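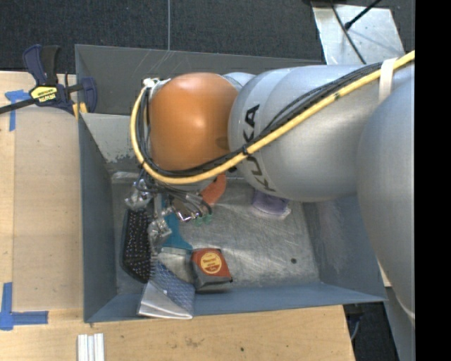 About Lirell

Lirell is a website about television entertainment. We write about the evening shows, the people who host them, the series that families watch together, and what happens to these programs when the season is finished. Our office is in Grollonitz, on the upper floor of the old Kohlhase printing house, and most of our readers live far away from it, which still surprises us when we look at the letters.

The site was started by Wiebke Rathjen, who worked before as a program listings editor for a regional newspaper. Her task was to put the right hour next to the right title, and to write two lines under it. She often had more to say than the two lines permitted. When the newspaper gave up its own television page, she asked if she could keep the archive of the old listings, and the publisher agreed. This archive was the beginning of Lirell. The first articles were written at her kitchen table and were mainly about repeats.

Delphine Nguyen-Tran joined in the second year. She came from the dubbing business, where she prepared the dialogue for foreign series, and she brought with her a great knowledge of voices. If a reader writes to ask who was speaking the part of the grandmother in an old family drama, the letter goes to Delphine. Today she leads the news desk and Wiebke leads the features and the archive. We are six people in the office, and a few more who write for us from home.

What we write about

The largest part of the site is the daily news. This means new seasons, changes of host, changes of time slot, and programs that return after a pause. When a well-known host is away from the studio, our readers want to know who is taking the chair and for how long, and we try to answer exactly this. We have also a column on guests, where we follow who is sitting on which sofa this week and what they came to talk about.

The second part is features. These are longer texts and they take more time. A feature can be about the music of a game show, about the carpenters of a studio, or about a warm-up comedian who has been making audiences laugh before the recording for many years and has never been on the screen himself. Our series on canceled programs, "Last Evening", is the most read thing we have ever published. Each part tells the story of the last recording of one show, with the memories of people who were there.

The third part is the archive. It contains the listings which Wiebke saved, together with the ones that readers have sent us afterwards. It is not complete and it will probably never be. There are some years with a hole in the summer, when the newspaper printed a thinner edition. If you have old television magazines in your attic, please write to us before you throw them away. We do not need the magazine itself, a readable copy of the pages is enough.

We do not publish reviews with stars. We had this in the beginning and we stopped it, for the reason that a game show for a tired family at dinner time and a drama about a murder cannot be measured with the same ruler. Our writers can say in the text if they liked something.

How we work with news

Entertainment news has not always a good name, and we understand why. So we would like to explain how a piece of news comes to our page.

Most of it begins with an announcement. A channel or a production company sends a text, or a host writes something on his or her own account. We read it, and then we try to speak to one more person who knows the matter. If we could not reach anybody, we write this in the article. If a statement was made on a social network, we say on which one, and we quote it fully enough that the sense does not change. When the original is in another language, Delphine or one of her colleagues makes the translation, and we do not use automatic translation for quotations. This rule came after a mistake of ours. We had reported that a host was leaving his show, and what he wrote was that he was leaving for the studio.

About the health of famous people we write only what they have made public by themselves, or what their representative has confirmed. The same is valid for their children, their marriages and their houses. We receive pictures from passers-by with a telephone, sometimes quite many, and we send them back with a friendly answer.

We do not write that fans are shocked when two persons have complained. We try also not to put a question in the headline if we know already the answer.

Corrections stay visible. At the end of the corrected article you find a line which says what was wrong and when we changed it. Wiebke insists that this line is written in the same letter size as the rest.

Rarkwood, our evening letter

Rarkwood is our newsletter. The name comes from an invented village in a children's program that Wiebke was watching as a girl, or thinks she was watching - until today no reader could find it in any listing, and we have looked ourselves many times. The letter goes out shortly before 7 p.m. and contains a small selection for the evening: what is new, what is worth to see again, and one thing that comes very late and that you may want to record. It is free. You can leave the list with one click at the bottom of each letter, and we do not ask you for a reason.

Once a month, Rarkwood is replaced by a longer letter with questions from readers. In March we gave the whole letter to the subject of theme tunes and received about 200 replies, many of them with sound files of people humming. We listened to all. Some of the tunes are not identified yet, and Delphine has a list of them beside her desk. If you are good in this kind of thing, tell us and we will send you the most difficult ones.

Who pays for Lirell

The site belongs to the two editors, in equal parts. No channel and no production company has a share in it. Our income comes from advertising, from supporting readers, and from the archive, which is sometimes used by makers of documentaries who need to know what was broadcast on a certain evening. For such research we take a fee. Private persons who search for the program in which their aunt was a contestant do not pay anything.

Advertising is marked with the word "Advertisement" and stands in its own box. We do not accept texts that are written by a channel and should look like ours. Our writers may visit a recording when they are invited, but travel and hotel are paid by us. If this was for some reason not possible, it is mentioned below the article.

Work with us

We are glad to read proposals from new writers, also from such who are not writing in their mother tongue. Several of us are in the same situation, as you have perhaps noticed on this page. Please send a short description of your idea and tell us why it is interesting now, or why it has stayed interesting. A finished text is not necessary. We answer within eight working days, also when the answer is no, and every published text is paid.

For features we are especially looking for people who know a studio from the inside: costume, light, make-up, sound, the kitchen. You do not need to have published before. The editor will work with you on the text, usually in several rounds, and you will see the last version before it appears.

School classes can visit the archive room in the Kohlhase building by arrangement. The staircase is narrow and there is unfortunately no elevator, so please speak with us in advance if somebody in the group has difficulty with stairs - the binders can be brought down to the ground floor, and we have done it often.

Write to us

Letters about an article should have the title of the article in the subject line. Letters about the archive go to Wiebke Rathjen, everything about news and voices to Delphine Nguyen-Tran. We regret that we cannot forward mail to actors or hosts, and we have no tickets for recordings. For these you have to ask the channel.

Print this page | E-mail this page

More from Lirell
- Last Evening: all parts of the series
- Who is in the chair? Changes of host this season
- How to send us your old listings
- Rarkwood: subscribe or read past letters
- Corrections and how we handle them
- Tunes we could not identify

Contact | Privacy | Advertising | © Lirell, Kohlhase building, Grollonitz. All rights reserved. | Back to top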